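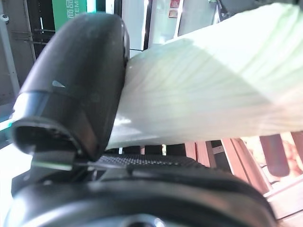
Figure 7.1 Pale green and white vegetable stalk, close up

Chapter 7
Putting a place into a picture: slogans, logos and downloads

In this chapter you will learn:
what a place brand is and who pays for it
how slogans, logos and digital extras do different jobs
why some campaigns are remembered for the wrong reasons
how to read the figures in a campaign report

Key terms: place brand, brief, wordmark, style guide, sticker pack, recall, reach

7.1 Before you read

Write down the first thing that comes into your head for each of these: your own town, the nearest large city, a country you have never visited. Keep the page. You will need it for Activity 7.3.

Most people find the third one the quickest to answer. A place we know well is full of streets, shops and people, and it is hard to pick one. A place we have never been to is often a single picture. It may have come from a film, a song, a school project or the side of a biscuit tin. The people who live there may not recognise it at all.

Governments and tourism bodies know this, and they spend money trying to change the picture or swap it for another. The work is called place branding. It can be done for a country, a region, a town or even one street.

7.2 What a place brand is made of

A place brand usually has several parts, and they are often made by different people at different times.

The slogan is the oldest part. It has to be short enough to fit on a road sign and general enough to cover everything in the area. These two demands pull against each other, and many slogans end up saying very little. If you can move a slogan from one region to another without changing a word, it is probably too general.

The logo or wordmark comes next. A wordmark is the name of the place set in a particular style of lettering, in particular colours. The rules for using it are kept in a style guide, which says how large it must be, how much space to leave around it and what may not be done to it.

The newest part is the set of digital extras. These include phone backgrounds, sticker packs for messaging apps, photo filters and short animations. They cost less than a television advertisement, and the public does the work of passing them on. They are also harder to control. Once a sticker has been released, its makers have no say in what kind of message it is attached to.

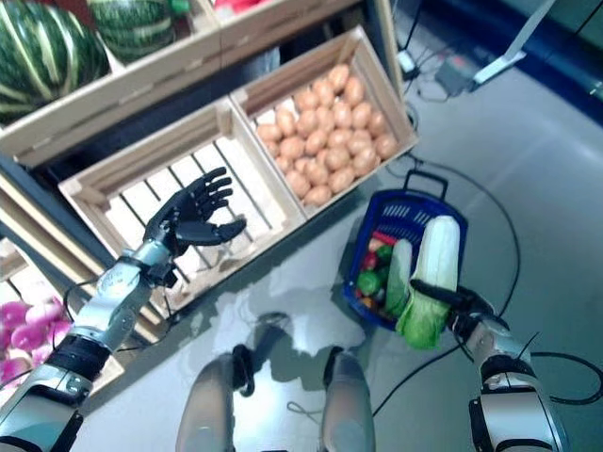
Figure 7.2 Potatoes in a slatted wooden crate, next to an empty crate

7.3 Case study: the Cleltar sticker pack

Cleltar is a cold inland region with one large town, Udov, and a long lake shore. For many years its tourism office used the slogan "Come and See". A survey of 800 adults living outside the region found that 148 of them could place it on a map. Fewer could name anything in it, and the most common answer was the weather.

The office hired a design studio, Sithole, to produce something that younger visitors might share. The brief asked for small pictures that could be sent in a text message. It also asked that they show ordinary life, because earlier campaigns had used only the lake and had been criticised by people in Udov.

Sithole's first drawings included a woollen hat with ear flaps, a steamed-up bus window, a ferry stuck in ice and a man asleep in a sauna. The ferry caused the most argument. The company that ran it felt the drawing made the service look unreliable. Local people liked it for the same reason. The ferry stayed in, but the ice was made thinner.

The lettering was a second problem. Cleltar already owned the rights to a typeface called Anell, drawn for its road signs. Anell is clear at a distance but heavy when it is small, and on a phone screen the letters ran together. The studio asked to redraw it. The office refused on cost, so the stickers were released without words. This decision was made late and for money reasons – yet later reports praised it, as the pack could be used by speakers of any language.

The pack came out in August. The tourism office had wanted a winter launch, but the drawings were ready early and the budget had to be spent. A hat with ear flaps was an odd thing to send in summer, and for the first weeks it was mostly sent as a joke between friends during a heatwave.

7.4 Reading the results

The campaign report gives two main figures. In a second survey, of 851 adults, the number who said they had seen at least one of the stickers was 123. The report calls this "strong awareness".

Look at the figure carefully before you accept it. It tells us about reach, meaning how many people came across the campaign. It does not tell us about recall, meaning how many connected it with Cleltar. A person who received the sleeping man from a cousin may have had no idea where he came from. Because the pack had no words, this was a real risk, and the second survey did not ask about it.

Note also that the two surveys asked different questions. The first was about the map and the second was about the stickers. They cannot be used as a before and after.

Activity 7.1
Find the slogan of a region near you. Test it by putting the name of another region in front of it. Does it still work?

Activity 7.2
Write one question that the second Cleltar survey should have included. Keep it under 20 words.

Activity 7.3
Go back to the page you wrote at the start of the chapter. Choose the country you have never visited and try to trace where your picture of it came from. Compare your answer with a partner's.

The next section looks at the brief in more detail, starting with who is allowed to write it.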